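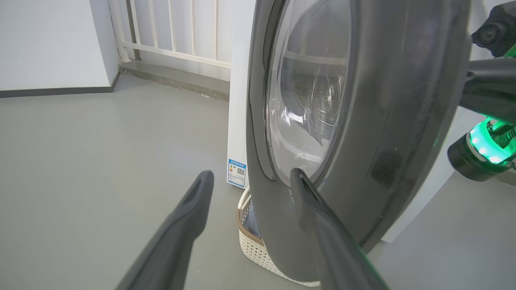 Front-loading washing machine, door side.

YEO BRANCH — POLICE FRIENDSHIP CIRCLE
Minutes of the branch meeting held on Tuesday at 7.30 pm, upstairs room, Yeo

Present: the Chair, the Secretary (minutes), the visits organiser, the newsletter editor, two members from Rirkby and the usual members, as per the signing-in sheet.
Apologies: as per the sheet.

1. Minutes of the last meeting
Agreed, with one correction. The minutes recorded that the Rirkby members "welcomed" the idea of sharing a newsletter. They asked for this to read "heard".

2. Matters arising
The branch tie. The supplier has sent a second sample in what it says is the right blue. It was passed round and compared with a tie from the old stock. Members did not think the two matched. The Secretary is to send both back in one envelope so that the supplier can look at them side by side.

The display case at the old station is still locked and the key is still missing. No progress.

3. Exchange visit to Zukelari
The visits organiser reported that the invitation from Zukelari now stands for a party of 30, serving and retired, with partners. Hosts would offer beds in members' homes and a day with the local traffic division. The branch would return the favour the following year.

The Chair asked how many people had put their names down. The answer was that interest was strong. The Chair asked again and was told nine, of whom four had said "depends on the price".

The price was given as £179 a head. Several members wanted to know what this covered. It covers the coach from the airport, two dinners and a commemorative plaque. It doesn't cover the flight, insurance, or lunch on any day. A retired member who went on the last exchange said that the figure quoted then had also looked very reasonable at this stage, and that he had kept the receipts if anyone wanted to see them.

There was some discussion of the plaque. The branch already has several and it was felt that the Zukelari members probably do too.

A serving member pointed out that the proposed week in February falls when leave is hardest to get, and that a police exchange with hardly any serving officers on it is a holiday. The visits organiser replied that the hosts had chosen the week. It was asked whether anyone had suggested another one to them. This had not been done.

Resolved: no deposits to be taken until there is a written programme, a full price including flights, and a reply from Zukelari about dates. The visits organiser wished it noted that delay may cost us the invitation. Noted.

4. Joint membership with Rirkby
A paper from the regional office had been sent round. It says that bringing the Yeo and Rirkby branches together would give a "vibrant combined membership of 200". The Secretary had gone through both lists and said the number could only be reached by counting people who have moved away, people who belong to both branches, and at least one member whose funeral we attended.

The Rirkby members said they had not asked for a merger either and had first learned of it from the same paper. They would like to keep their own meeting night and their own bank account. They had no objection to a joint summer outing, as now.

The paper also promises savings. Members could not find where these were set out. The only cost either branch has in common is the room, and Rirkby doesn't pay for theirs.

Resolved (no votes against): to thank the regional office for the paper and ask which members were counted, and what would be saved. The reply to be read out in full at the next meeting — not summarised.

5. Ikholm weekend
The booking for the Ikholm walking weekend is confirmed. The newsletter editor asked if "gentle" could be taken out of the notice, given last year's hill. The visits organiser felt that the hill was gentle if taken slowly. The word will come out.

Members bringing dogs should say so when they book and not on arrival.

6. Newsletter
The editor has two articles and a crossword. One of the articles is the editor's own. Copy is wanted by the end of the month, typed if possible. A proposal to move to email only was raised again and again found no seconder.

7. Any other business
A member asked why the subscription reminder had gone out twice. The Secretary said that the first one had brought in 2 payments.

The heating in the room was raised. The Chair will speak to the landlord, as the Chair said last time.

Meeting closed at 9.15 pm. Next meeting same room, same time, date to be sent round once the landlord confirms.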